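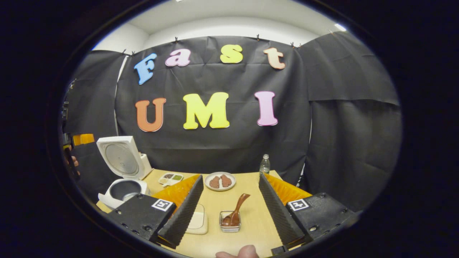 Nosbridge 木勺和玻璃小碟套装，用了四个月的感想

先说明一下，中文不是我的母语，有的地方写得不自然，请大家原谅。我叫 Ghislain Charbonneau，住在中国第六年，平时自己做饭，一个星期里大概有五天在家吃。

这套东西我是在 Flaler 网店买的，里面有一把木勺和一个配套的透明玻璃小碟，小碟是做饭的时候放勺子用的。价钱不算便宜，但是比我以前看过的 Brividholm 的同类套装低一些。我买以前犹豫了很久，因为家里已经有两把硅胶勺，我太太觉得没有必要再买。

先讲勺子。我收到的时候，表面有一点毛刺，主要在勺柄靠近末端的地方。我用细砂纸磨了几分钟，然后涂了一层食用级的矿物油，放了一个晚上，第二天又涂一层。说明书上只写“使用前请清洗”，没有提到上油这件事，我认为应该写。以前没有用过木头厨具的人，可能直接放进热汤里，勺子很快就会变得粗糙。

勺子的形状我比较喜欢。勺头不深，喝汤不合适，可是搅拌和翻炒很顺手。我常常做洋葱汤，洋葱要在小火上慢慢炒四十分钟以上，手一直拿着勺子。以前用金属勺，柄会烫手，而且刮锅底的声音让我很不舒服。现在好多了。做粥的时候也不错，锅底的米能刮起来，不会伤到锅的涂层。

炒菜的话，我要说一个缺点。柄有点短。我家的炒锅比较大，油热的时候，手离锅边太近。商品页面上写的长度没有错，是我自己没有量，所以这一点我不扣很多分。如果你家也用大炒锅，请先拿尺子比一下。

颜色和味道的问题，可能很多人关心。我用它做过咖喱和番茄酱。咖喱以后勺头变黄了，用小苏打和温水擦，淡了一些，没有完全去掉。味道留得不多，但我还是建议做甜的东西另外准备一把。我有一次用它搅牛奶，隐隐约约闻到了大蒜，那个布丁最后只有我一个人吃。

再讲玻璃小碟。刚开始我以为它是凑数的，后来每天都用。做饭的时候勺子放在里面，灶台不会弄脏，饭后洗碟子只要几秒钟。玻璃的好处是不吸颜色，酱油、红油都洗得干净。陶瓷的勺托我也有一个，是 MacPherson 的，比较重，放得更稳，但是釉面有细小的裂纹，里面已经有洗不掉的茶色。

小碟的缺点是轻。勺子如果放得太斜，重心跑到外面，碟子会跟着动。我的习惯是让勺头完全落在碟子里，柄朝右边，这样拿的时候也方便。还有，碟子底部是光滑的，台面上有水的时候会滑。我希望厂家以后在底部加一圈防滑的东西。没有别的用处的时候，我也用它装一点盐或者切好的葱花，大小正好。

清洗方面，小碟可以放洗碗机，勺子不可以。我试过一次把勺子放进洗碗机，出来以后颜色发白，摸起来很干，又要重新上油。这是我的错，不是产品的错，说明书里这一条写得很清楚。现在我洗完马上用布擦干，竖着放在通风的地方，每个月上一次油。五月这里下雨多，空气很潮，勺柄上出现过几个小黑点，我用砂纸磨掉以后没有再出现。

客服我联系过一次，问能不能单独买小碟。对方说暂时不可以，只能买整套。我觉得有点可惜，因为玻璃迟早会打破，勺子却还能用很久。页面下面已经有963条评价，我翻了前面几页，提这个意见的人不少。

总的评分，满分10分，我给勺子7分，给小碟8分。经常煮汤、煮粥、做酱汁的人可以考虑。主要用大火炒菜的人，我觉得还是选柄长一点的。不愿意上油的人，硅胶勺更省事。

补充：有朋友问我用什么油。我用的是切菜板专用的矿物油，一小瓶能用很久。不要用橄榄油或者花生油，时间长了会有哈喇味，我第一把木勺就是这样扔掉的。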